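Tudwood toy library to move into former bank building in July

2023-01-26

The Tudwood toy library will move out of the basement of the Solheim Street community hall this summer and into the former savings bank on Detier Square, the town council decided on a vote of 5 to 2.

The council approved a lease of 3 years on the ground floor of the building, which has stood empty since the bank closed its Tudwood branch. The library will pay rent of $862 a month. The town will cover heating and water.

Martim Moreira, who manages the library, said the basement had become too small and too damp. Two shelves of board games were thrown out last winter after water came in through a window well.

"We have been turning down donations for more than a year," Moreira said. "People come to the door with a bag of good toys and we have to send them home again. There is no place to put anything."

The library lends toys, puzzles, games and outdoor play equipment to families who live in the town or have a child in a Tudwood school. Its catalog now lists 3000 items. A family can borrow up to six at a time and keep them for four weeks. Membership is free for households that receive heating aid and costs $20 a year for everyone else.

The new space has nearly twice the floor area of the basement and a level entrance from the square. The current library can only be reached by a flight of 14 steps, and parents with strollers have had to leave them in the hall upstairs.

Council member Henrique Brandão, who voted for the lease, said access was the main point for him.

"My office has had letters about those stairs for as long as I have been on the council," Brandão said. "The bank already has a wide door and a restroom that meets the code. We would have spent more fixing the basement."

The two members who voted against the plan said they had no objection to the library itself but wanted the ground floor kept open for a paying business. The building was listed for commercial rent last year and drew one offer, from the shoe store Flirka, which later withdrew.

Some work is needed before the library can open. The teller counter will be taken out and the carpet replaced with vinyl flooring. The vault door will stay — it weighs too much to remove at a reasonable cost — and will be fixed in the open position. The room behind it will hold large items such as play kitchens and balance beams.

The move will also change how small parts are handled. Building sets are now lent in cloth bags, and Moreira said staff spend several hours a week looking for pieces that have ended up in the wrong one.
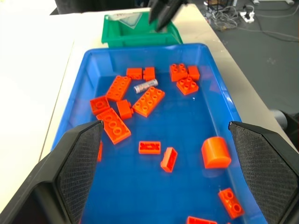
Sets at the new location will be lent in lidded boxes with a printed list of contents, and borrowers will be asked to check the list before they bring a box back. There will be no charge for a single lost piece. A fee of $5 will apply when a set comes back too incomplete to lend again.

Opening hours will be longer as well. The library is now open two afternoons a week and will add a third, along with a morning session for children under four.

The basement will stay open until the end of June. Items due back during the closing period can be returned at the front desk of the community hall. The first day on Detier Square is planned for the second week of July, if the flooring is done on time.

Families who want to donate toys are asked to wait until the new location opens.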